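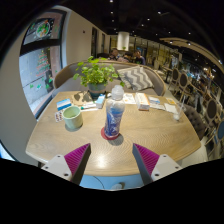 Clearing a table: where machines have got to

Speaker notes, Panya Kaewsai, February 2020

Slide 1. Start with the question on the programme: can a machine clear a table yet? Short answer, parts of one. Say this early so people who came for a yes or no have had it.

Leave the table up while they settle. Ask the room what they would pick up first. Most people say the bottle. Then ask what they would leave alone. The tablets usually come up, and so do the papers. A waiter gets that right without thinking. For a machine, deciding what is rubbish, what is crockery and what belongs to the customer is a separate job from lifting any of it.

Slide 2. Picking up. Bottles and mugs are the good news. They stand up, they have sides you can press on, and a soft ribbed finger copes if you arrive a bit off centre. Clear plastic is harder to see than to hold. Depth cameras often look straight through it and measure whatever is behind.

Flat things are the bad news. A blister pack lying on wood gives a gripper almost nothing to get under. People slide it to the edge with one finger or use a nail. Paper is worse.

Slide 3. The Silten trial. Give the figures slowly, people write them down. We set out 51 items over the course of the trial. The arm cleared 18 with no help. Another 17 it picked up and put in the wrong place. The rest it dropped, missed or never tried. Mention that a member of staff stood by the whole time, so no labour was saved.
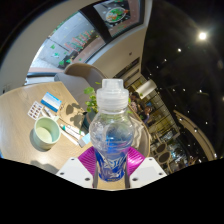
The upright items did best, as you would expect. What we did not plan for was the drinks. A glass with a straw in it has to be kept level all the way to the tray, and the straw catches on things. We lost three glasses that way and took them off the test list until May.

If someone asks about speed: slow. A person with a tray would be on the next table.

Slide 4. Kilotura and the shop floor. Keep this short. The Cunden line does well because the parts turn up the same way round every time and there is a fixed place to put them. The Mühlbauer people asked me whether the same arm could go in their staff canteen. I said no, and I would still say no. A café table is different each time somebody sits at it.

Slide 5. What I would buy now. For shelf filling with boxes of one size, yes, have a look. For wiping a flat surface after a person has cleared it, possibly. For clearing the table itself, wait.

Slide 6. Questions. Likely ones are cost, cleaning the finger pads, and jobs. On cleaning, ours come off and go in a sink. On jobs, stick to what the trial showed and do not guess at dates. Spare handouts are in the blue folder. If we run over, drop slide 4 and go straight to slide 5.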